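# Pantry tips I brought home from the robot open day

In March I spent a morning at the Tullura open day, where the Cudeo group was showing how its robot arms handle grocery items on a table. Most of it ran on a big screen as a simulation. I went for the robots and came home with a page of notes for my kitchen shelves.

The person running the demo explained that a gripper has the same trouble we do: it needs room to get its fingers around a thing, and it needs to know which way the thing is facing. They had run the same grocery pickup 3834 times on the computer. The tips below are the parts that work at home.

## Leave finger room

Pack cans tight and you have to drag one out by the rim, and its neighbor comes along. I now leave a gap wide enough for two fingers beside each can in the front row. I lost one row of storage and haven't dropped a can on my foot since.

## Decide which way boxes go

Pudding and gelatin boxes can stand up or lie flat. Pick one way and stick to it.

- Standing: put a bookend or a jar at the end of the row.
- Flat: stack no more than four, with the name on the side that faces out.
- Opened: fold the inner bag down, clip it, and keep the box at the front.

## Keep short cans out of the back

Tuna cans get lost behind soup. Mine are in a shallow tray on the shelf at eye level – the tray came from the Brurkia store and slides out like a drawer. Soup goes one shelf down.

## Clear the counter before you sort

Take everything off first, then bring back one shelf's worth at a time. The demo table held only a few items at once, and I found that a good limit for checking dates too. My old way was to empty the whole pantry onto the counter and give up by lunch.

## Approach from above

For deep bins, reach straight down with your hand open wider than the item. Coming in from the side knocks over whatever is next to it. This also goes for spice jars in a drawer.

## If you want to go

The open day was in the Bukhari building, with parking at the back. They had 160 chairs out and the talk was full by 10 a.m., so get there early. The demo lasts half an hour and repeats until noon. Bring a pencil.
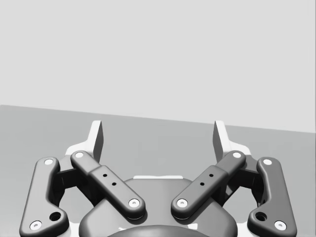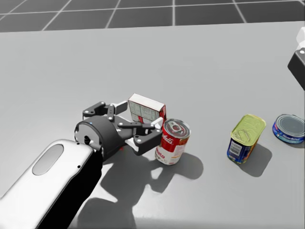
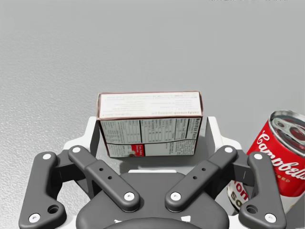 *Grippers in the Tullura simulation. Groceries are on the table in the second and third pictures.*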